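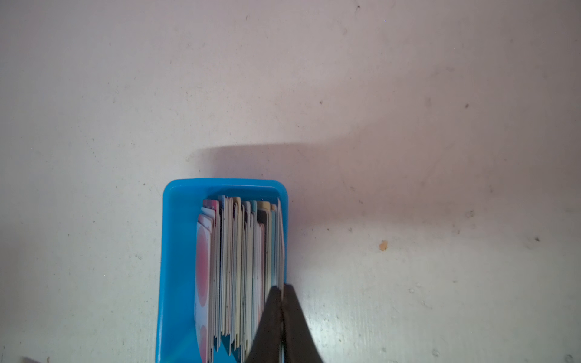

Can you visit a child care center before putting your name on the waiting list?
Most places will let you, as long as you call ahead and come at a time that suits the children.

I called Pedstead in the winter and was told to wait for their open day, so on April 10, 2026 I went along with my sister, who has a toddler and another baby due in September. Pedstead is a parent-run child care and preschool co-op on the edge of town, in what used to be a feed store, and it has 50 places. I had been curious about it for ages, mostly on account of its health rules, which people around here do like to argue over (my hairdresser and her mother no longer bring it up at Sunday lunch).

We were met by Signe Ketilsson, the director, who has a lovely slow way of talking and let my nephew hold her keys the whole time. She took us through the baby room first, then the preschool room, then the kitchen, where lunch was lentil soup and it smelled wonderful. The baby room is smaller than I had pictured and gets the morning sun, and my sister stood in there for so long that the next group caught up with us.

After that we all squeezed into the staff room for the part I had come for. Pedstead asks every family for a child's shot record at sign-up and again at each birthday. A child who has fallen behind can still start, but the family has to sit down with the visiting nurse, Poul Kvaran, and agree on a catch-up plan within 2 months. Children with a medical reason are treated separately and their papers go straight to him.

A father near the door wanted to know what happens if there is measles in town. Mr. Kvaran said that children without the shots would be asked to stay home until the health department gave the all clear, and that it could be a matter of weeks. There was some muttering at that. Another mother said she would have to quit her job if it came to it, and he didn't brush her off - he pulled up a chair and talked with her for a good ten minutes while the rest of us ate the cardamom buns. I liked him for that.

The question of money came up too, of course. Full-time care is $1185 a month, and there is a $500 deposit that you get back when your child leaves. Families also give one Saturday each season to cleaning and repairs, and my brother-in-law has already been told he is doing the gutters.

I asked whether the rules had cost them any families. Ms. Ketilsson said a few had left when the policy was voted in, and that she still misses them and sees them at the grocery store. Some had gone on to share a sitter among themselves. She seemed sad about it, and I was glad she told us.

We stayed much longer than we meant to, and my nephew cried when he had to give back the keys. My sister filled out the form in the car before we had even left the parking lot. If you want to go, the next open day is in the fall, and you should park behind the building, as the front spaces are kept for pickup.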